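4. Leveling the Levell bench

The carton says this takes 15 minutes. Plan on longer, especially if your floor is old.

1. Put the bench where it will live. Moving it later undoes everything below.

2. Turn all the feet fully in by hand. Don't trust the factory setting.

3. Set a spirit level along the front edge, then swap it end for end. If the bubble lands in a different spot, your level is off, and no amount of foot-turning will help.

4. Turn the lowest foot out until the bubble centers. Use a 14 mm wrench. The stamped one in the parts bag fits, but it bends.

5. Repeat from front to back. Go back and check the first direction again.

6. Tighten the lock nuts and check once more. They pull the feet slightly as they seat.

Note: Phone apps are fine for a first guess. I would not finish with one.

Caution: The bench is rated for 100 kg. Treat that as a figure for a level bench on a hard floor. On carpet, stay well under it.
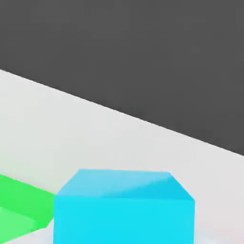

How often should the bench be checked again?
After the first week of use, then every October when the heating comes on and wood floors start to shift.

7. If the bench still rocks, slide a shim under the foot that lifts. Ignore the advice about folded cardboard, which packs down within days.

Section revised by Kazuhiro Kudo, June 2024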